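Discombe Touchline Kit Sorter
Football equipment > Training ground > Storage

Twenty-two players, one pile of bibs, and a goalkeeper who has lost a glove and suspects everybody. The Kit Sorter was drawn up for clubs who know this evening well.
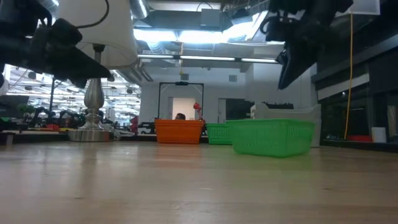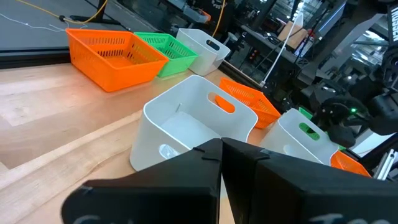
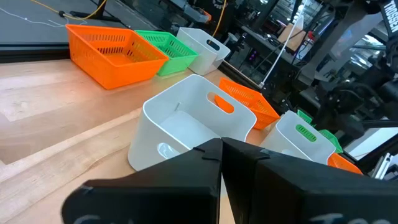 Soccer people will spend a winter arguing over a back three and then carry their training gear to the field in a trash bag. We have done it ourselves. The bag splits in the parking lot, the cones roll under a minivan, and the first ten minutes of practice go to a search party. The Sorter is a wheeled frame with canvas bays, a lid, and a handle long enough for a tall coach, and it goes from the back of a car to the corner flag in one trip.

What goes in it

The two deep bays take bibs, one color to each. You may put both colors in the same bay if you enjoy sorting laundry in the rain. The long bay down the side holds corner flags, slalom poles and the pump. Cones and disc markers go on the center spindle. The small zipped pocket at the handle end is meant for whistles, valves and the needle adapters that vanish faster than any substitute on a cold night. There is a clip for the match card.

Balls do not go in it. We get asked every week. Balls go in a ball bag, and we sell one of those too (see the Standetti 12, under Bags).

Specification

Length with handle folded: 112 cm
Bays: 5, plus the zipped pocket
Frame: powder-coated steel
Bays and lid: waxed canvas, removable for washing
Wheels: air-filled, with a foot brake on the rear pair
Maximum load: 100 lb
Colors: navy, bottle green, or a maroon we are told is unlucky in cup games
Assembly: wheels and handle only, wrench in the box

The load figure is for gear. Someone at a club we won't name put the under-nines' assistant coach in it for a photograph. He was fine and the handle was not, and the warranty did not see the funny side.

Wheels

The first version had hard plastic wheels. They rolled beautifully across our showroom floor and sank to the axle on the first real field they met, which was in November and had more or less stopped being a field. The wheels on the current model are wide, soft, and ugly. They go over wet grass, gravel and the lip at the edge of an artificial surface. They will also pick up every rubber crumb from that surface and carry it home to your car, and we have no cure for this.

Washing

Unsnap the bays, shake them out, hose them down and hang them up. Please don't machine wash the canvas. The wax comes off and moves into the machine, where it stays for the rest of the season. Dry the frame before folding. If the brake pedal gets stiff, it wants a drop of oil.

Who uses it

We tested the Sorter through a full season with Mendoza Rovers, who run three women's teams and a walking soccer group off a single storage closet. Their kit manager, Tharushi Kodikara, sent back two pages of notes. Page one asked for the long side bay. Page two was about the zipper pull, which she called "designed by someone who has never worn gloves." The pull is now a big rubber loop. She also wanted a cup holder. We thought about it for longer than we should have and said no.

We have since sold 3,000 of them, mostly to amateur clubs and schools, with a few going to academies that presumably have staff to lose the bibs for them.

Spare parts

Every part can be bought separately, including single wheels, single bays and the wrench, which you will lose. Bays from the first version fit the current frame. The old handle does not fit and no amount of leaning on it will help.

Numbers and names

Club initials can be printed on the lid in white, up to four letters. We print what you type, so check it. One set of lids went out reading backwards after a customer filled in the form that way, and the club kept them.

Delivery and returns

Ships flat in one carton. Allow a week, longer if you want printing. Unprinted Sorters can come back within 30 days if they are clean, and we do mean clean, as the returns desk is next to where we eat lunch. The frame is covered for two years of ordinary use.

Also in this range

Ovemgate ball pump with gauge
Ovemgate bench bag, folding
Standetti 12 ball bag
Discombe Touchline rain cover (fits all versions of the Sorter)

Page last updated 8 January 2022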